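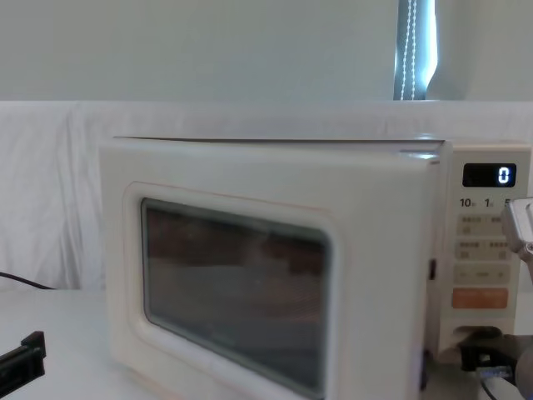

A reader wrote in to say that her microwave smells of fish however often she wipes it, and that lemon juice only gave her lemony fish. She wanted to know what to try next.

## Getting a smell out

Wiping the floor of the oven isn't enough. Fat and steam go up, so most of the smell sits on the ceiling and round the door.

1. Take out the turntable and the ring under it, if yours has them, and wash both in the sink.
2. Half fill a wide glass bowl with water and stir in two spoonfuls of bicarbonate of soda. Stand a wooden spoon in it so the water doesn't boil up suddenly.
3. Heat on full power for three minutes, then leave the door shut for another 7.
4. Lift the bowl out with oven gloves. Wipe the ceiling first, then the walls, the floor and the inside of the door.
5. Leave the door open for an hour.

If it still smells, put a saucer of dry bicarbonate inside overnight — and take it out before you cook anything.

## The door

Crumbs collect along the edge where the door meets the body. Use a cotton bud dipped in warm soapy water and go gently round any latch or slot. Don't push anything into it. A door that won't close flush should be looked at by a repairer before the oven is used again.

For the window, a damp cloth and a drop of washing-up liquid will do. Scouring pads leave scratches that hold grease.

## Buttons and pale casings

Unplug first. Spray the cloth, never the panel. Printed labels wear away under cream cleaners, and once the time markings have gone you are guessing.

Cream and white casings show tea splashes and greasy fingerprints. I use Sturkitix paste on mine, a small dab on a soft cloth, rinsed off straight away. The 1000 ml Otunard spray is cheaper but leaves a film on matt finishes.

Keep the top clear if your manual asks for space above the oven. Mine had a bread bin on it until November.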